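Este sitio utiliza cookies propias y de terceros. Aceptar – Configurar

Acta de la reunión de almacén
Febrero – redacta: Alois Aigner

Se empieza a las 10, con dos ausencias avisadas. Acta anterior aprobada sin cambios.

1. Cajón metálico de barras. Sigue el tema del mes pasado: rojas y verdes van juntas en el mismo cajón gris y luego hay que separarlas para el pedido de Omevlow. Postma pide dos cajones, uno por color. Se discute el sitio – junto a la puerta no, estorba el paso. Queda pendiente medir el hueco de la pared del fondo.

2. Limpieza del cajón. Fondo rayado y con manchas oscuras, no afecta al material. Se acuerda vaciarlo y pasar un trapo al cierre de cada mes. También recoger los restos que se quedan en la repisa de atras, que luego acaban entre las barras.

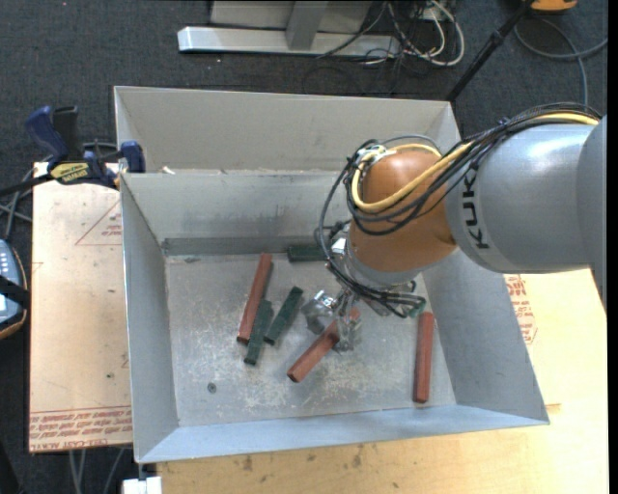 Wouter Postma contestó que separar por color está muy bien pero que el problema viene de antes, que Sadeghi entrega los dos colores en el mismo palé y sin etiqueta, y que mientras no se cambie eso dará igual tener dos cajones que diez. Pide que conste.

Consta. Se escribirá a Sadeghi para que etiqueten por color. Lo hace Postma, antes de la próxima.

3. Pedido Randex. Caben hasta 74 barras por caja según la hoja nueva, falta confirmar con ellos. Si no contestan se sigue con la hoja vieja.

4. Etiquetas. Se acabó el rollo ancho. Pedir a Gikora, mismo modelo. Aigner.

5. Ruegos y preguntas. Que se devuelvan las llaves del armario al gancho – otra vez. Que alguien mire la luz del pasillo, parpadea. Lo del calendario de vacaciones se deja para la proxima reunión, no dio tiempo.

Se cierra sin mas asuntos.

Documentos recientes
Acta de la reunión de enero
Hoja de pedidos Randex (versión nueva)
Normas de uso del armario de herramientas
Plano del almacén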